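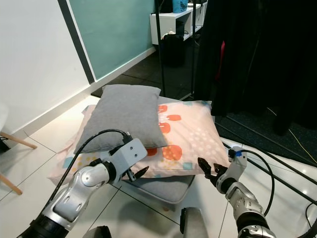
Prustholm is recruiting adults for a home study of sleep position and neck stiffness. The study opens in January and runs for 43 nights per participant. Enrollment is limited to 104 people. All nights are spent in your own bed; there are no overnight visits to our office.

**Who can apply**

- Age 21 or older
- Neck stiffness on waking at least two mornings a week for the past three months
- Sleeps alone, or with a partner who agrees to the wrist sensor being charged in the bedroom
- Lives within 50 miles of the Skestier office and can visit twice

You can't take part if you have had neck or shoulder surgery, if you use a CPAP machine, or if you work night shifts more than twice a month. Pregnancy is also an exclusion for this round. People who took part in the earlier mattress survey may apply.

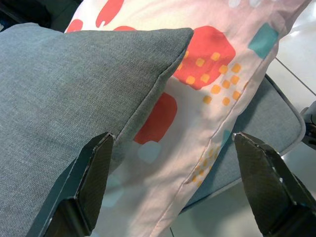 Participants are assigned at random to one of two groups. Group A keeps its current pillow for the full period. Group B keeps its current pillow for the first 14 nights and then changes to one supplied by Kontogiannis, in a height chosen from shoulder measurements taken at the first visit. You can't choose your group or switch once assigned. Group B participants return the supplied pillow at the second visit.

Both groups complete a short log each morning before 10 a.m. It asks for time to bed, time of waking, position on waking, and stiffness on a scale from 0 to 10. Most people need less than three minutes. Logs entered after noon are marked late, and more than six late logs ends participation.

The wrist sensor records movement only – no sound, no location. It is worn from lights out until you get up and needs charging every fourth day. Data are uploaded through the Skaronik app, which runs on most phones sold in the last five years. A loaner phone is available on request.
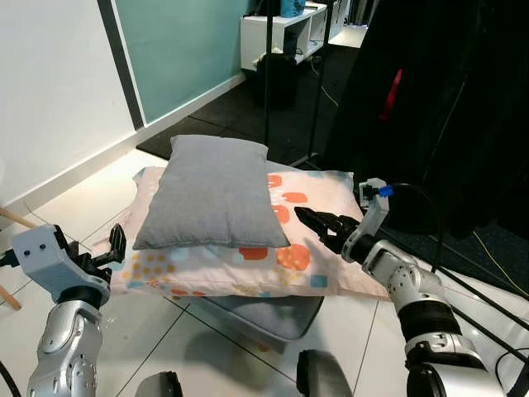
### Payment and visits

Total payment for full completion is $700, issued in three parts: after the first visit, at the midpoint, and after the second visit. If you withdraw early, you keep any part already issued. Parking at Skestier is free. Mileage is not reimbursed.

The first visit takes 90 minutes and includes measurements, consent forms, and sensor fitting. Wear a T-shirt or other top with a loose collar. The second visit takes 40 minutes. Evening slots are available until 7 p.m. but fill first.
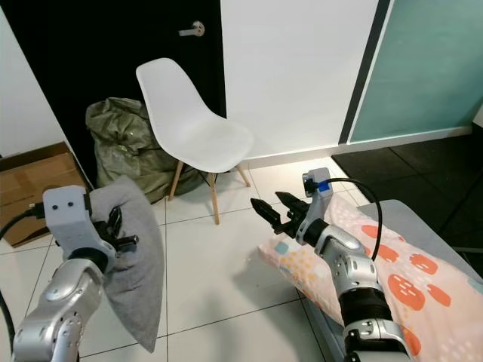
*Pillows and gripper, floor level.*

### How to apply

Complete the screening form on the Prustholm participant page or pick up a paper copy at the Skestier front desk. Have the following ready: your height, your usual mattress type, a list of current medications, and the age of your pillow if known. Applicants who meet the criteria receive a phone call within two weeks. Only one person per household can be enrolled.

Screening answers from applicants who are not enrolled are deleted when the study closes.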